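The Long Weeks After

When Inmaculada Manzano had her gallbladder out, the hospital in Olmedo kept her for one night. The recovery took most of June, and it took place at home, in a second-floor apartment with no elevator.

"They gave me a sheet of paper and a phone number," she says. "The sheet said to rest. I have two kids and a dog."

Hospital stays have been getting shorter for years, and the work of getting better has moved into kitchens and spare bedrooms. Families do most of it. They change dressings, keep track of pills and decide at two in the morning whether a temperature is worth a call.
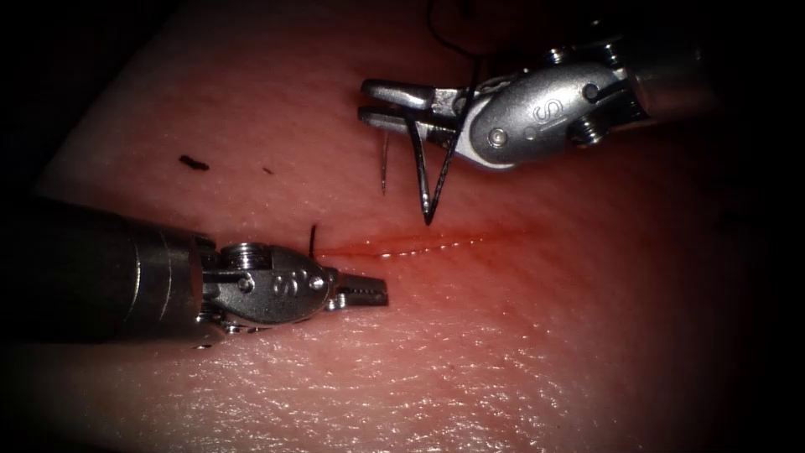 Families often start out knowing very little about wounds. Lucía Iglesias, a home nurse, spends much of her first visit on the subject. People expect a cut to look neat from the start, she says, and it scares them when it doesn't. A fresh incision can be a thin, slightly curved line, bright red, with a reddish stain spreading into the surface around it. What she wants families to watch for is change over the following days: more swelling, more heat, a bad smell, pain that gets worse. She writes those on a card and tapes it to the refrigerator.

Money is the other worry. Manzano's sister, Macarena Montoya, took 8 days of unpaid leave to help her. They rented a reclining chair from a local shop, Dondonex, for $399, and her insurance paid for none of it. Montoya slept in it more than the patient did.

Meals came from neighbors for the first week and then stopped. Manzano says that was the low point, when she looked well enough to be left alone and still couldn't lift a pot of water.

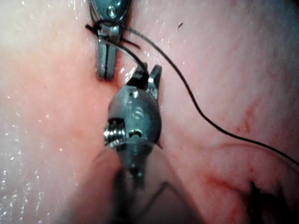

Chaiwat Phetsri runs a small home care agency called Ultness. He gets most of his calls in that second week, after the relatives have gone back to work. Callers usually ask for a nurse, but many of them need someone to carry groceries and wash hair. His agency sends an aide for a minimum of two hours.

He would like hospitals to ask about stairs before they send anyone home. Manzano was asked about hers six days after she got there, in a follow-up call.

She went back to work part time at the end of the month. The dog is still staying with Montoya.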